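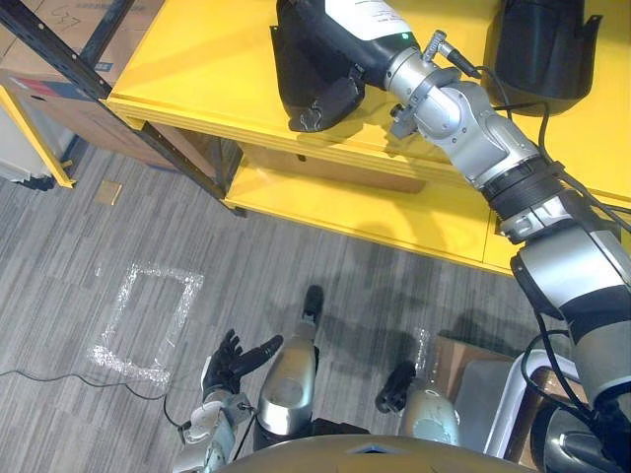

The view from the head camera, with the yellow table ahead.

Come and teach our robot a few things

Hello! I'm Birsen, and I look after the teaching sessions at Skundale. We're looking for people to steer our humanoid by remote control while it learns everyday table jobs, and you don't need any background in robots at all. If you can stay patient while a hand goes slightly the wrong way for the fifth time, you'll do nicely.

You wear a headset and hold two controllers. You move, the robot copies, and we record the lot so the software (ours is called Odoi) can learn from it. Most people feel clumsy for the first half hour and then suddenly get the knack — it's a lovely moment, and I still enjoy watching it.

You'll get the head view most of the time, plus a close-up from the wrist. The close-up takes some getting used to, as a lot of what you see is the gripper itself and only a bit of what's behind it.
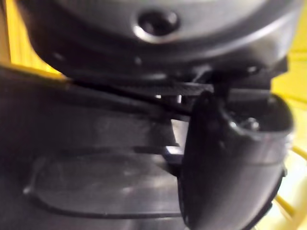 What we're asking for

Seven sessions of two hours each, spread over as many weeks as suits you. You should be 18 or over, fine with wearing a headset, and happy to repeat the same small task again and again (we do stop for tea!). Left-handers very welcome — we've had hardly any so far.

We pay £900 for the full set, and travel is on top. If you have to drop out partway, you're still paid for the sessions you've done.

How to join in

Write to me or to Touran Abbasi at the Skundale front desk by 31 March 2021. A few lines about yourself and the times you're free is plenty, no CV please.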